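3.2 Recognition of unfamiliar packaging among older shoppers

The second strand of the study concerned packets whose main wording is in a language the shopper does not read. Small grocers in Wulcombe have widened their imported lines considerably, and the town's shelves now carry goods labelled in Polish, Urdu, Vietnamese and Chinese beside the usual domestic brands. Earlier work in this field has dealt mainly with the legal content of labels: ingredients, weights, storage advice and allergens. Much less has been written on how a shopper who cannot read the front of a packet finds it again on a second visit.

Interviews were carried out in April by Khadija Ezzat and Thảo Bùi at two shops and in the reading room of the Balitier Library. The full household survey produced 748 usable replies from 3323 addresses. From those replies, 50 people aged sixty-five or over agreed to a longer conversation at home. All of them did their own shopping, and all described English as the language they read most easily. Interviews were held in English and followed a fixed order of topics, although people were free to return to earlier points.

Participants were asked to recall an imported product they had bought more than once, and to explain how they would tell a friend to find it. Very few offered a brand name. Most began with the colour of the packet and then moved to a shape, a picture or a number. Numerals were mentioned far more readily than we had expected at the planning stage. One retired bus inspector had for years bought a particular tea by the figure on its lid and had never asked what the figure meant. Another participant kept an empty wrapper folded in her purse and showed it at the counter.

Numerals appear to serve this purpose well when they are large, set apart from other wording and placed on a plain ground. The front of the snack pouch in Figure 2 has these features, with "31°" and a single Chinese character in white on a dark blue circle, and a reader with no Chinese is still able to say part of it aloud. The small red badge at the corner, which carries the logo in stylised characters, gives such a reader much less to repeat.

Figure 2. Numerals and a Chinese character within a circular emblem on a blue snack pouch.

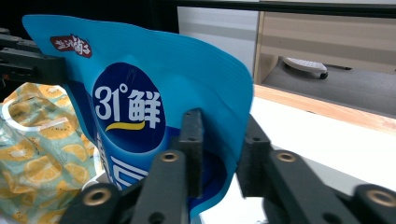
3.3 Shelf position and the role of shop staff

Colour and number were seldom used alone. In the longer conversations, people placed the product within the shop before they described it, often with great precision: second bay from the till, below the noodles, next to the tins with the fish on. This habit made them sensitive to any change of layout. When the larger of the two shops moved its dried goods to the back wall, several participants stopped buying items they had bought for years, and only two of them asked a member of staff where the goods had gone.

Staff accounts, gathered by Hậu Bạch, support this view. Assistants reported that older customers asked for help more often when the same person served at the same hours. Requests were usually made by gesture or by part of a description, and assistants said that they learned each customer's terms over time. The manager of the smaller shop had begun to write these terms on the shelf edge in pencil, beside the price. The practice was not known to the research team before fieldwork and was not part of the interview plan.

It should be noted that both shops are small, with fewer than 3000 lines in stock between them, and that neither uses self-service tills. The findings may not hold in a large supermarket, where staff change often and the range is reviewed centrally. The Iline survey of rural shoppers, directed by Waqas Gondal, found a weaker link between shelf position and repeat buying, but its questions dealt with domestic brands only and the two sets of results cannot be compared directly.

Bảo Châu has since repeated the shelf-position questions with a younger group in Wulcombe. The answers are still being coded and will be reported separately, together with the full wording of the interview schedule.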